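Ticket 1013
Opened: September 24, 2022
Raised by: Jytte Grímsdóttir
Product: Flavero bottled water, small bottles with screw caps
Site: Drundodgate, upstairs drinks table
Problem: caps too stiff, drips at the neck, table never dry
Status: open

Hello again, me with the water! I know the last ticket was closed with "customer to try opening by hand", and I promise I have been opening them by hand, I don't know what else I'd use.

So the trouble is still the caps. Out of the last case from Gorkari, six bottles had caps I couldn't shift without a tea towel, and two more gave way all at once and slopped down my sleeve. The rest were fine, which makes it hard to complain to anyone properly. I've kept the case label in the drawer if you need the batch code (it's smudged, but I can read most of it).

What I've tried so far:

Tea towel round the cap. Works, but then you've got a damp tea towel and you need another one.

Rubber glove. Best of the lot. Bit undignified in front of visitors.

Running the cap under the warm tap. Did nothing I could notice, and the label started to lift.

Leaving a bottle out of the fridge overnight. The cap did turn more easily in the morning, but that's one bottle and I wouldn't swear to it.

The second thing is the pouring. When the bottle is full and you tip it slowly, the water clings to the neck and runs down the outside, past the label and on to the table. Tip it quickly and it's fine until it glugs, and then it jumps out of the cup. Those thin plastic cups don't help – they weigh nothing, so you've got to keep a finger on the rim or they skate off. They're also so clear that on a white table you don't see them till you've knocked one over. I'd much sooner have the proper tumblers out all the time, but we've only got a few and they go walkabout.

Gowda from the supplies desk rang back and asked whether we were using the right table. It's a table! It's white, it's flat, I checked it with the spirit level and it's fine.

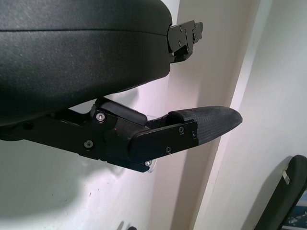
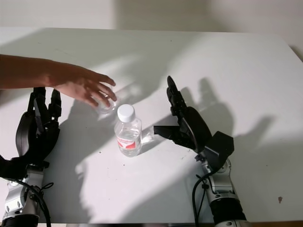
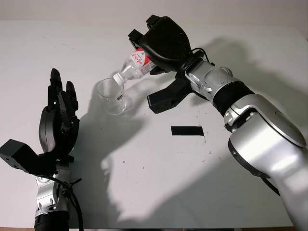
Anyway, Gowda's idea was to pour a little out over the sink first so the level drops below the shoulder of the bottle. I did that with two bottles this morning and yes, much less running down the side. It feels a waste, so the first splash is going on the plant by the stairs, which has perked up no end.

Still to sort out, please:

Could someone ask Gorkari whether the stiff caps are a known thing with Flavero, and whether they'd swap the rest of the case? I don't want a credit note, I want bottles I can open.

Could we have heavier cups? Doesn't have to be glass. Anything with a bit of a base to it, and a coloured rim would be lovely so people can spot them.

And could this one stay open till December? We've got the big open afternoon then, and if I'm doing the water with a rubber glove on I'd like some warning.

I'm in most mornings. If I don't pick up, leave a message with the front desk and say it's about the caps, they'll know.

Jytte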